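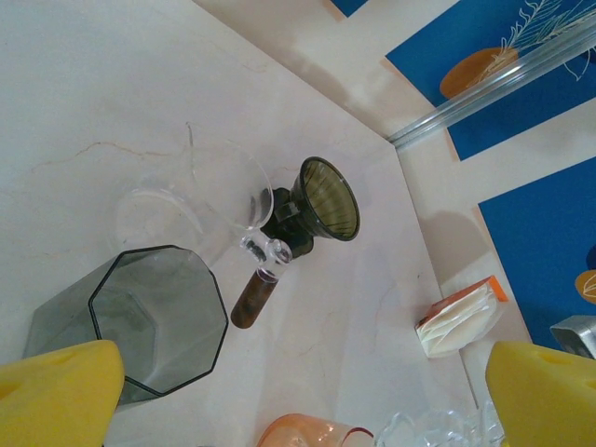
Lindstead Makers Forum > Rights, Contracts and Money

Thread: Kitchenware company is selling my tile pattern on tea towels

gumleaf_ceramics wrote:
Long post, sorry in advance. In December a friend sent me a link to a tea towel sold by a homewares shop called Omulero, and it's my pattern. The banksia repeat I drew for a run of handmade tiles, same spacing, same wonky third leaf. I never licensed it to anyone. The tiles were sold through Jirnton Gallery and the pattern was on their website for ages, so I suppose that's where it was lifted from.

I emailed Omulero and got a reply saying the design was "supplied by a third party in good faith" and that they'd "look into it". That was 3 weeks ago. Towels still up. I worked out from their own listing that they've sold 1,970 of the things, and I feel a bit sick every time I look at it.

Do I get a solicitor? Do I just cop it? I've kept all my sketchbooks.

inkandpaperwasp wrote:
Oh mate, that's awful. Don't cop it! You own copyright from the moment you draw the thing, there's no register you have to be on in Australia. Screenshot everything today – the listing, the sales number, the date, the reply they sent you – before it quietly vanishes.

backshed_benny wrote:
Going to be the grump here. Are you sure about the tiles? If you made and sold them as a product, there's a copyright/design overlap rule that can bite you. Once an artistic work has been applied industrially, you can lose the ability to enforce copyright against people making the same product, and you're expected to have registered a design instead. I got caught by this with a lampshade and it cost me a fair bit in advice to be told no.

inkandpaperwasp wrote:
Benny, that's mostly about three-dimensional stuff, shape and configuration. A flat pattern printed on a surface is a different kettle of fish. Your lampshade was a shape. Please don't scare people off before they've had proper advice.

backshed_benny wrote:
"Mostly" is doing a lot of work there. Were the tiles flat or in relief? If the pattern's raised it might count as embodied in the thing. I'm not saying she's got no case, I'm saying ask before firing off a letter of demand.

gumleaf_ceramics wrote:
Flat, brushed on with underglaze. There were 60 in the run and each one was painted by hand, so I don't know if that even counts as industrial?

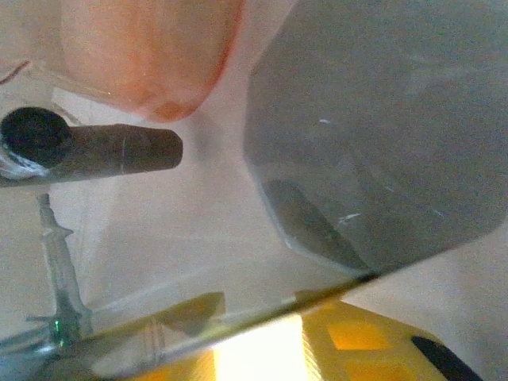
kiln_goddess_too wrote:
I think there's a number somewhere in the regs, more than 50 articles, so 60 could put you over it (annoying!). But wasp is right as far as I understand it, a flat painted pattern should still be protected. Ask the question in exactly those words when you get advice.

Also check what you signed with Jirnton. My agreement with a different gallery had a line letting them use images "for promotional and associated purposes" and I nearly fell off my chair when I read it properly. If yours says something similar the "third party" might be closer to home than you think.

gumleaf_ceramics wrote:
Just dug it out. It's 4 pages and there's a clause about "reproduction in connection with the exhibition". Nothing about licensing to anyone else. I'd be gutted if it was them, they've always been lovely to me.

northshore_quilter wrote:
Canadian here so grain of salt, but I had a fabric printer take a quilt panel of mine and what worked was going after whoever supplied the artwork. The shop rolled over once I asked for the supplier's name in writing. Have you asked Omulero who it was?

backshed_benny wrote:
That's a good idea and I'll happily agree with it.

inkandpaperwasp wrote:
Blimey, screenshot that too.

gumleaf_ceramics wrote:
Update, 16 January 2021. I asked and they've told me! The supplier is an outfit called Nowakowski Surface Design, which I've never heard of and neither has the gallery (I rang them, they were horrified). The towels have been marked "unavailable" but not removed. I've booked a call with an arts law service and I'm taking the sketchbooks, the gallery agreement and a very long list of questions, including Benny's one about the tiles.

kiln_goddess_too wrote:
Good on you. Ask about attribution as well, moral rights are separate from the copyright and they didn't put your name on it anywhere. And don't agree to any "goodwill payment" before the call, they might try it on over the weekend.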